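Grolen Creek water monitoring – progress to the end of July

Sampling at the Limsakul weir is complete. Turbidity averaged 79 NTU after rain, against a target of 70. The Allier Road site was not sampled, as the access track remains closed.

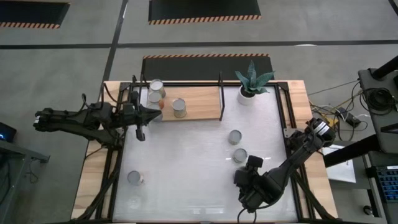

Surachet Thepsuriya has recalibrated the three loggers and replaced one float switch. A further 500 metres of bank has been fenced – the last section under this grant. Unspent travel funds will be carried over to the Farier catchment.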